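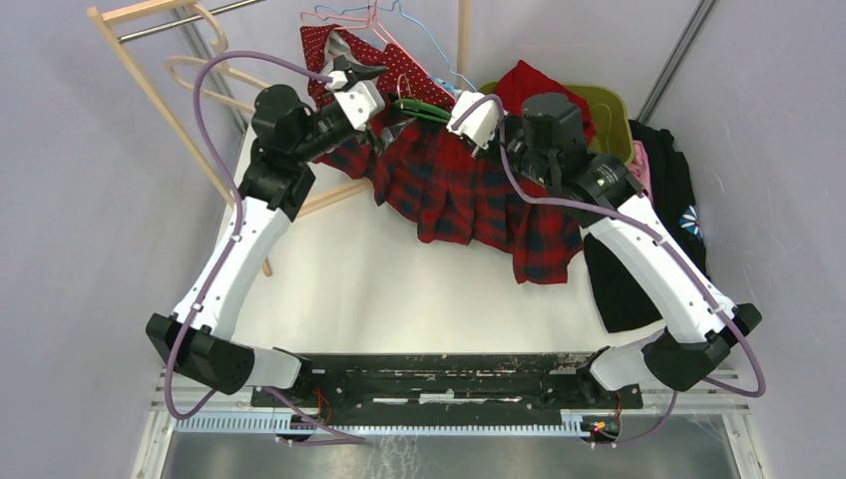 Skirts Are the Worst: A Closet Project Report
Leandro Gallardo
Practical Living, summer section
Friday, August 31, 2018

My project was supposed to be about coffee. I had a whole plan written up in May for comparing different ways of making iced coffee at home, and then I moved into an apartment on Brunton Street with a closet about as wide as a refrigerator, and the coffee thing died right there. Our instructor said we could switch topics as long as it was something we'd really do at home and could write up properly. So I switched to clothes on hangers!

The question I ended up with was pretty simple. If you have a big pile of mixed clothes and a big pile of mixed hangers, what is the best way to get one onto the other so that the clothes stay there? I know that sounds like something everybody already knows. I didn't. I grew up in a folding house (my mom folds everything, even bathrobes) and I had maybe hung up two shirts in my life before college.

What I worked with

I borrowed clothes from my sister, my roommate Keith Maihi, and the costume bin at Vemisstead, the community theater where I help out with sets. The costume bin was the best thing that could have happened to this project, because it's full of stuff I would never own. Pleated skirts, polka dots, vests, a cape. The hangers were a mix too. Plastic ones, wire ones from the dry cleaner, a few of the clip kind, and some nice wide wooden ones that Keith made me promise to give back.

For a work surface I used a white table. I tried the bed first and I don't recommend it, everything slides toward the middle and you lose the hangers under the clothes. A flat hard table is so much better. Light colors are nice too, because a navy sock on a dark bedspread might as well be gone.

How I did it

I tried it three ways. The first way was just grab and hang, meaning you take whatever is on top of the pile and put it on whatever hanger is closest. The second way was sorting the clothes first into tops, bottoms and weird things, and leaving the hangers alone. The third way was sorting both, so each kind of clothing had its own hangers sitting next to it before I started.

After each round I put everything on the rod, slid it back and forth like you would when you're late and looking for a shirt, and wrote down what fell off. Then I dumped it all back on the table and mixed it up again. Keith did a few rounds as well so it wasn't only my own bad habits being tested. He is a lot faster than me and a lot sloppier.

What happened

Grab and hang was the quickest to start and the most annoying to finish. The easy things go first without you meaning to, and by the end you're left with a knot of skirts and straps and only wire hangers to put them on. Both of us got grumpy at about the same point every single time.

Sorting the clothes first helped a little. Sorting both helped a lot, and it was also the most boring by a mile. I had to put music on. But hardly anything fell off the rod, and I could find things afterward, even the cape.

The real surprise for me was the pleated tartan skirt. I figured it would be easy since it's such a sturdy kind of thing, and it beat me round after round. If you pick it up by the hem, the pleats all fall open in different directions. If you fold it over the bar, it comes out with a crease right across the checks. What finally worked was finding the waistband first (feel for it, don't look for it), giving it one shake, laying it flat on the table and lining the pleats up with the side of my hand. After that it goes on a clip hanger, with the clips out near the sides so the middle doesn't sag.

Polka dots and other thin, slippery fabrics had a different problem. They don't tangle that much, they just leave. One bump of the rod and they're on the floor. I wrapped a rubber band around each end of the hanger and that mostly fixed it. My sister told me she has been doing that since middle school, so I can't claim it as a discovery.

Hangers also hook onto each other if you leave them in a heap. I must have spent a quarter of my total time just pulling them apart. Now I lay them down in a row with the hooks all pointing the same way before I touch any clothes.

What I'd change

I should have timed everything. I only started timing near the end, so the times aren't in this report, since it wouldn't be fair to the first method. I'd also want more people. Keith and I are both pretty impatient, and somebody calm might do fine with grab and hang.

I would leave coats out next time, or do them separately. They take up so much of the table that you can't see anything else, and they always win, because they just sit on the hanger and behave.

One more thing I never got around to was damp laundry. Everything I used was clean and dry, and I bet a wet shirt acts totally different. If anybody in the fall section wants to take that on, my notes are in the class folder and you can have the rubber bands. Keith's wooden hangers went back to him last week.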